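FOR IMMEDIATE RELEASE

Jureo opens orders for Proltero, a kitchen-table science program for grades two through five

BRIMELL, 5th October: Jureo, a publisher of elementary school science materials, today opened orders for Proltero, a year-long program of hands-on lessons that use grocery store supplies. The program has 30 lessons and a printed teacher's guide of 176 pages. It is sold to schools, after-school programs and homeschool groups.

Each lesson takes one class period and needs no sink, gas line or special furniture. Most of the supplies are things schools already have or can buy locally, such as milk, salt, vinegar, food coloring, cotton swabs and paper plates. Items that are harder to find, including pH strips and hand lenses, are packed in a refill box that Jureo ships twice a year.
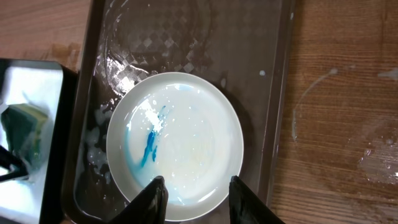
Proltero is arranged in units of six lessons, and each unit covers a single topic: liquids and mixing, air and pressure, seeds and soil, light and shadow, and heat. A class can start with any of them. Within a unit the lessons should be taught in order, with the first always given over to watching and drawing before any explanation is offered. In the liquids and mixing unit that means color on a plate. A streak of blue in a milky liquid, darker and stringy in one part and faded to pale turquoise in another, gives students plenty to put on paper, and the guide asks them to draw the edges of the color as carefully as the middle. Words such as "surface tension" and "diffusion" are held back until the third lesson.

The program was written over two school years with teachers in the Haddad school district, where it was used in regular classrooms before the final edition went to print. Teachers there asked for three changes, all of which were made. Setup instructions were moved to the front of each lesson, on one page that can be copied and handed to an aide. The reading passages were shortened. Cleanup was added to the lesson times, which had been left out of the first draft and caused several classes to run over.

"Teachers told us they liked the experiments in the old books but did not have time to collect the materials," a Jureo spokesperson said. "We started with what is already in the cupboard and wrote the lessons from there. If a lesson needed more than ten minutes of setup, we cut it or rewrote it."

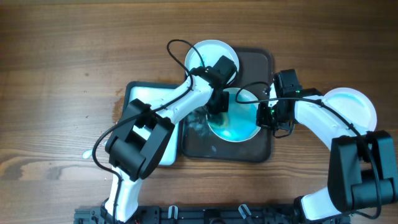

Student notebooks are sold separately in packs that match common class sizes. They are printed on uncoated paper that takes pencil and crayon well, and each lesson has a blank page facing the written questions. A Spanish edition of the notebook will be ready in December. The teacher's guide will stay in English for this school year, with a Spanish glossary at the back.

Schools that already own Jureo's earlier science readers can use them alongside the new lessons. A chart in the guide matches reader chapters to units. The readers will remain in print and their prices will not change this year.

Food allergies are addressed in the introduction and again in the lessons where they apply. Any lesson that uses milk lists a non-dairy substitute, with a note on how the results may differ. No lesson uses nuts. Students are told at the start of every unit that nothing used in a science lesson is to be eaten or drunk, including items that came from the kitchen.

Jureo has set aside 600 starter sets for schools that want to try the program before buying it. A starter set has one complete unit, the matching pages of the teacher's guide and supplies for a single class. Sets are free apart from shipping and are limited to one per school. Requests will be filled in the order they are received, and schools may name the unit they prefer, although the seeds and soil unit will not ship during freezing weather.

Full-program orders placed this month will ship from the company's Brimell warehouse before the winter break. Orders from school districts should include a purchase order number. Homeschool groups may order by card and can ask for a smaller supply box with materials for up to six children.

Online training for teachers is included with every full-program order. The sessions are recorded, run under an hour each, and cover setup, class discussion and grading of notebook pages. Certificates of completion are available on request, but schools should check with their own district on whether the hours count toward renewal of a teaching license.

About Jureo

Jureo publishes science readers, classroom kits and teacher guides for elementary schools. The company is based in Brimell and sells directly to schools and through regional school supply dealers. Replacement parts for all current kits can be ordered individually.

Ordering and press contact

Price lists, sample lessons and starter set request forms are available from the Jureo customer service desk. Reporters may request a review copy of the teacher's guide from the press office. Please give the name of the publication and a mailing address.

###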